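Work and Automation, session notes, Mar 8, 2023
Rania Radwan

Okay, so these are my notes cleaned up a little for the people who were out, and for anyone who (like me) can't read their own handwriting two days later. We're still on the question from last time: when a machine comes into a workplace, whose day changes, and how? Last time it was mostly theory. Today it's the Sellov case, the packing and kitting shop, and I want you to keep your interview sheets next to you as you read.

Quick recap of the shop. Sellov puts together small household sets for other companies, and before the change it had 32 people on the benches. Every one of them did the whole job: pick the pieces, check them, place them in the tray, card on top, done. Wiebke Schmieder ran the floor and she was very clear with me that it was dull work but it was social work. You stood across from somebody. You talked all day!

Then came the two-arm cells. A person still teaches each new set by guiding the arms through it over and over, and the cell learns from those runs. For the first product line they logged 2,255 runs, and I'd like you to stop on that number for a second, since every one of those was somebody's working time. It didn't show up anywhere as packing. It didn't show up as training either, not at first. In the May timesheets it's under "other."
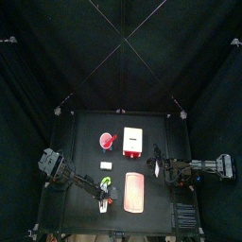 So who did the teaching? Mostly the fastest packers, which makes sense if you think about it (who else knows how to do it well?), but look at what it did to their pay. The bonus at Sellov was tied to trays finished per shift. Teach a cell all morning and you've finished no trays. Ismail Alaoui lost his bonus 2 months in a row before anybody changed the rule, and he was the one the supervisors kept praising. Please bring this up in your essays. It's my favorite example of an old pay system bumping into a new kind of job.

The second thing is skill, and here I changed my mind while doing the interviews. I went in expecting the classic deskilling story from the Lindqvist chapter, where the knowledge moves into the machine and the worker ends up watching. Some of that did happen. Youssra Tahiri told me she spent whole afternoons just waiting to press reset, and she hated it. But she also said she'd never had to think about her own hands before. How do I pick up a card that's lying flat? Which side do I come from if the cup is in the way? She had to put all that into words for the engineers, and she got really good at it. Is that a skill? I think so. Did her job title change? Nope.

Third, and we ran out of time for this one, the talking. One person per cell, walls between the cells, so the chatter went away. Abdelkrim El Sherbiny said he now eats lunch with people he used to stand next to and they have to catch up on a whole week. Compare that with Wolia in the reader, where they put the cells in pairs after the workers asked for it.

For next time: read the Wolia section and pages 2 to 30 of the Lindqvist chapter (skip the appendix, it's all tables). Then write me a page on this. If you were redoing the bonus at Sellov, what would you count? Trays, runs, hours, something else? Talk to a person who has worked on a line if you know one. And whoever borrowed my copy of the Enuvport report, I'd love to have it back.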